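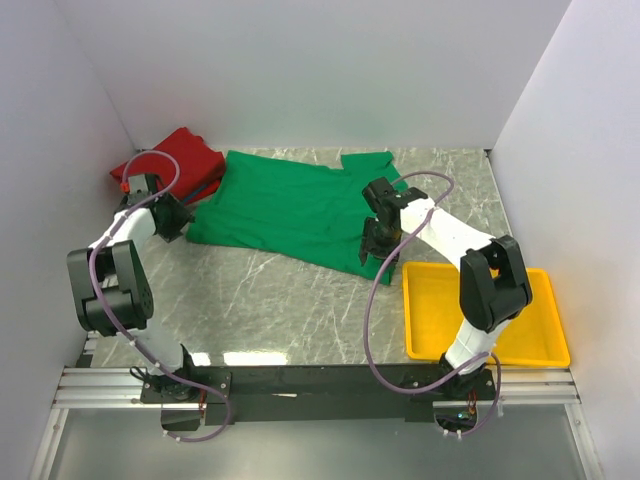

How often should I go over the laundry room at home?

Twice a year for the full list, plus the lint screen every single load. I do my full one in August and again after the holidays, and it takes me less than an hour if I don't get distracted by the shelf of mystery socks.

My laundry room checklist, with comments
Ronaldo Tagle
Done Friday, August 7, 2020

This started as a page taped inside the cabinet door at our old place on Dumlao Street, and I've kept adding to it. I'm a homeowner and not an electrician or a gas guy, so if something smells like gas or looks burned, stop reading and call one!

1. Lint screen. OK.
Clean it, then hold it up to the light. If you use dryer sheets the mesh can get a film on it that you'll never notice by feel. Run tap water through it, and if the water sits there like it's in a bowl, scrub with dish soap and an old toothbrush. Mine passed.

2. Lint trap housing. NEEDS WORK.
Pull the screen out and shine a flashlight down the slot. Wow. I got a wad the size of a mitten with the long skinny brush, and I thought I was good about this. Marked it to do again next month.

3. Duct behind the dryer. FIXED.
Unplug first. I had the old white plastic kind (please don't) and swapped it for rigid metal, 52 inches end to end with one elbow. Foil tape on the joints, no screws poking into the inside where they'd grab lint. Then push the dryer back slowly and look down the side with the flashlight to see that nothing got crushed.

4. Outside vent flap. OK.
Turn the dryer on and go stand outside. Flap should swing open and you should feel a good push of air. Turn it off, flap should close. We had a wren in there one year.

5. What goes in the dryer. ASK THE HOUSEHOLD.
Anything that's had cooking oil, gasoline, or wood stain on it is the one I worry about. Oil can hang on in cotton even after a wash, and a hot pile of it left in the drum or a basket can heat itself up. Work shirts from the garage get washed twice and line dried at our house. 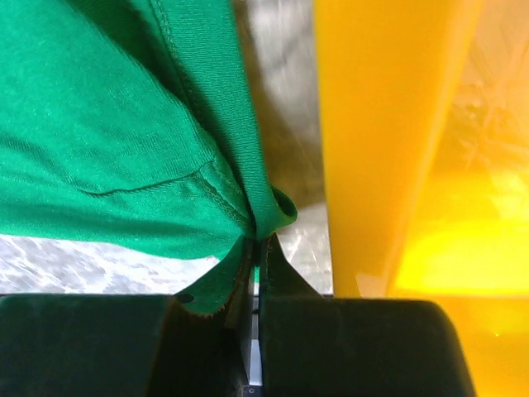
Kristine Navarro says I'm being too easy on that one. She'd never put a stained garage rag through the washer at all, she lays them flat outside until they're stiff and takes them to the county drop-off. Fair point, and I've changed what I do with rags. Shirts I'm still washing.

6. Washer hoses. REPLACED HOT SIDE.
Feel along the whole length for bulges, and look at the crimped ends for rust. Ours were the black rubber ones that came with the house. The new braided Zerex hose was easy, hand tight and then a little more with pliers. I wrote the date on a piece of tape and stuck it to the hose. Cold side gets done when I'm back at the store.

7. Folding area. OK.
Keep it clear of the iron, the bleach and anything with a cord hanging where a kid can pull it. Also take the clothes out and spread or fold them while you're there, don't leave a hot heap sitting.
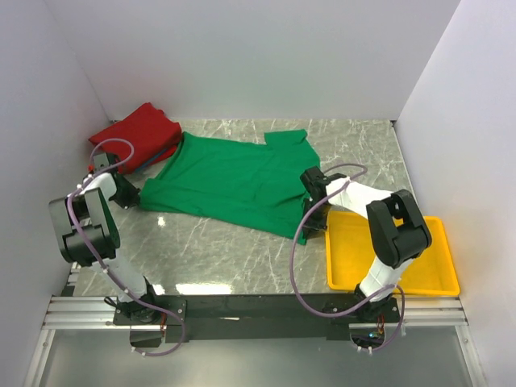

Green T-shirt laid out flat, red cloth folded in the back corner.

8. Iron and cord. OK.
Run the cord through your fingers, unplugged. Any spot that's stiff or flattened, toss the iron. Mine's a Letum that's older than my daughter and the cord is still perfect, go figure. 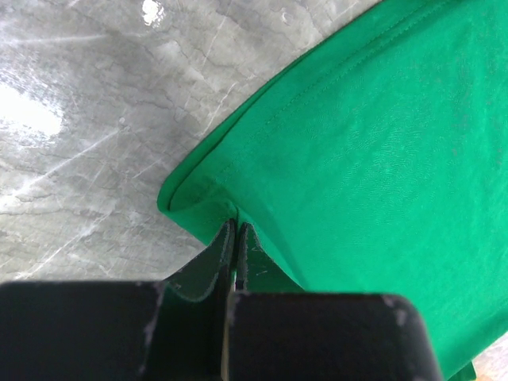
9. Outlets. OK.
Press test on the GFCI, press reset. Put your palm near the dryer plug after a long load, and if the plate is warm, get it looked at. No extension cords on either machine, ever.

10. Smoke alarm in the hall. NEW BATTERY.
It chirped at me while I was writing number 9, so that one took care of itself.

Still open: the trap housing and the cold hose.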